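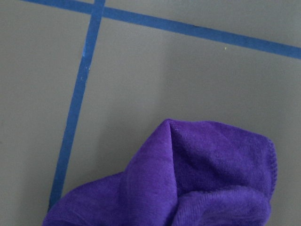
Mirsad wants to know if we really have to redo the floor-tape check every time the arm gets a new gripper, or if once a month is enough. He asked it under my last checklist and I promised I'd put the answer in this one. Every time, Mirsad! A longer gripper reaches farther, and the tape only knows about the old one.

So, the December 23, 2025 walk-through of the Brallow cell at Trarstead, with my comments. Copy whatever you like for your own cell.

1. Emergency stops, all of them pressed and reset
OK. The one by the door feels stiff. I've asked Nuwan to swap it before the next run – it still trips fine, I just don't love having to lean on it.

2. Reduced speed in teach mode
OK. Our house limit is 90 millimeters per second with someone inside the fence. Yes, it's slow. Bring coffee (and leave it outside the fence).

3. Boundary tape on work surfaces
OK with a note. The blue tape has pale scuffs in one spot and I want that piece replaced. When you redo it, pull up the old strip first, please. Tape on top of tape builds a ridge, and cloth items catch on it. Overlap at a crossing is fine.

4. Item placed inside its zone
Needs work. The purple microfiber towel is bunched up with one flap lying over the slanted line. Our rule says the whole item goes inside, edges too, and I know that's annoying with soft stuff that never sits the way you want it. Crumpled is allowed, over the line isn't. Fix it by hand with the arm stopped, then restart from the pendant.

5. Surface free of debris
Minor. One tiny yellow-green speck on the gray, and I couldn't tell you what it is. Wipe down between batches, and don't use the test towel to do it (you know who you are).

6. Wrist camera mount and cable
OK. Screws snug, cable has slack through the full turn. I ran the wrist end to end 20 times and nothing rubbed.

7. Gripper force setting matches the posted sheet
Not OK. The sheet on the fence is from May and still lists the old fingers. Rowena has the new numbers and will post them. Until then, no automatic runs in this cell.

8. Log filled in and initialed
OK, except for form 214, which has initials I can't read. Print your name underneath, folks.

Open items are 1, 3, 4, 5, 7 and 8. Dennis rechecks 7 before anyone turns the key to auto, and I'll take the rest.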